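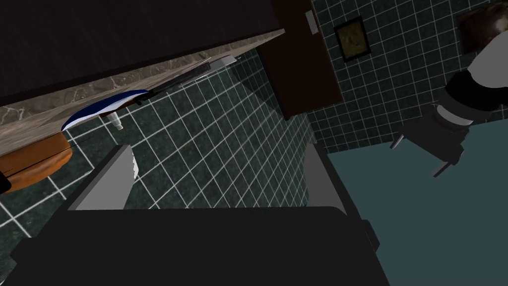
Sayaka Mizuno argued, when she read the first draft of this section, that a comparison of controllers ought to begin with the gripper standing open and doing nothing at all, and that we had been much too quick to get to the grasping. Her point was that a controller which can't hold the hand still near a wall will never be fairly judged on what it does with an object, and that any grasp score we reported would be mixing two quite different troubles together. We grumbled a little (the grasping trials had already been run by then) and then did as she suggested, and the section you are reading was rebuilt from the ground up as a result. We are grateful to her, and we think the reader will be too.

So let us start with holding still. Both of the controllers we compare drive the same simulated arm with the same parallel gripper, in the same tiled room, inside the Zavimero simulator. The first, Zelline, works in joint space: it is handed a target for every joint and treats each one as a spring with a damper, so that the hand ends up wherever the joints agree to put it. The second, Kamata, works directly on the pose of the hand, and figures out the joint torques afterward. There is a long and friendly argument in our group over which of these is the more natural way to think about an arm, and we won't settle it in these pages. What we can do is say how each behaved when asked to do the same things.

The gripper is the Domberg model that comes with our simulator setup, with two flat fingers that slide toward each other. We left its finger friction and closing force alone for the whole study, even in the places where a bit of tuning would clearly have helped. Toshiko Chiba had shown us in an earlier project how easily a small change in finger friction can cover up a fault in the controller, and we had no wish to learn that lesson a second time. The wrist camera is fixed to the hand and looks out past the fingers, which means that whatever the hand does, the picture does too. A slow drift of the wrist shows up as the grid of the tiles sliding by, and a shake shows up as the whole room shaking. We came to be very fond of the tiles for this reason. A plain painted wall would have told us far less.

Each episode went through the same stages. The arm was moved to a starting pose near one of the surfaces in the room, told to hold there with the fingers open, then told to travel along a short path parallel to the surface, and finally told to hold again at the far end. The second arm was kept in the scene throughout, since in our later experiments the two arms share the work, and we wanted any effect of its being nearby to be there from the start. Starting poses were drawn at random within limits that kept the fingers clear of the wall at the outset, and the same list of starting poses was given to both controllers, so that every Zelline episode has a Kamata twin.

In all we ran 3,368 episodes, counting both controllers. Readers who work with real arms may find that a lot for such a simple motion, and readers who work in simulation will probably find it modest. We chose to run that many after noticing that the interesting failures were rare and came in clumps. A controller could look perfectly healthy for a long stretch and then fail over and over in one corner of the room, where the arm had to fold back on itself to keep the hand facing the right way. With a smaller set we would very likely have missed those clumps, or, what is worse, caught one by luck on one side of the comparison and not on the other.

Of the whole set, almost 2,000 episodes had the hand rolled well away from level, so that the wall and counter edges ran slantwise through the wrist view. We had not planned to lean so heavily on the rolled poses. Sadao Yoshida, who set up the sampling, pointed out that a person wiping a wall or reaching under a counter hardly ever keeps the wrist level, and that a test made up mostly of neat, upright poses would flatter everyone. It also happens that rolled poses are where the two controllers part ways most clearly, as we describe next. 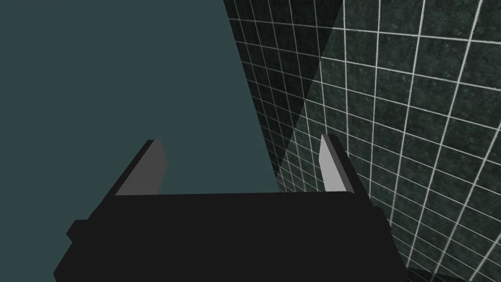 Figure 2. Wrist view of the simulated parallel gripper, fingers open and nothing between them, with the tiled wall to the right.

Views like the one in Figure 2 were what we spent most of our evenings looking at, and it may help to say what we were looking for. The fingers are fixed in the wrist view apart from their opening and closing, so they make a good ruler. We picked a grout crossing close to one fingertip at the beginning of a hold and followed it until the hold ended. If the crossing stayed put against the finger, the hand was still. If it crept, the hand was creeping, and we could turn that creep back into a distance using the known pose of the camera. We could of course have read the hand pose straight from the simulator, and we did that as well, as a check. But the picture is all that a camera-based learner would have to go on, and we wanted a measure that such a learner could feel.

With the hand level, the two controllers were hard to tell apart. Both settled quickly, both held well, and on several occasions we had to go back to the run log to see which one we were watching. Kamata was a touch smoother while traveling along the surface, with the tile lines flowing past at an even pace, while Zelline had a faint habit of speeding up in the middle of the path and slowing toward the end. Neither of these would trouble anyone in practice, we think, though Didier Fleury would like it noted that he spotted the Zelline habit first.

With the hand rolled, the differences grew. Zelline held its pose about as well as before, but its path along the wall bowed outward, so that the fingers ended the middle part of the travel farther from the tiles than they began. This follows from the way it works. The joints each move sensibly from start to finish, and a straight line through joint space is a curve in the room. Adding more points along the path straightened the bow a good deal, at the price of a slightly jerky travel, and we report both versions in the tables that follow this section.

Kamata kept its line nicely in the rolled poses, and for a while we thought the matter was closed in its favor. Then we came to the folded-back corner mentioned above. There the arm is close to a pose in which it loses one direction of easy motion, and Kamata, which cares only for the hand, asked the joints for speeds they could not give. The hand trembled, and the grout lines in the wrist view doubled and smeared from one image to the next. In the worst of these episodes a fingertip touched the wall. Zelline went through the same corner with its usual bowed path and no tremble whatsoever. We tried softening Kamata near such poses with a damping term, which calmed the tremble but let the hand lag behind its target, and it took us a good many tries to find a value that we could live with over the whole room.

A word on fairness, as it came up more than once. Each controller was tuned by someone who liked it. Didier Fleury tuned Kamata and Bevan Rutherford tuned Zelline, and each was given the same set of practice poses and the same number of afternoons. Neither saw the test poses beforehand. Bevan Rutherford has since told us that he would now choose lower stiffness at the wrist, having seen how the fingers behave near the tiles, and we have left his original values in place so that the comparison stays as it was agreed.

The grasping trials, which use these same gains and starting poses, are taken up in the next section, beginning with the episodes in which both controllers had held the open gripper steady before the fingers were told to close.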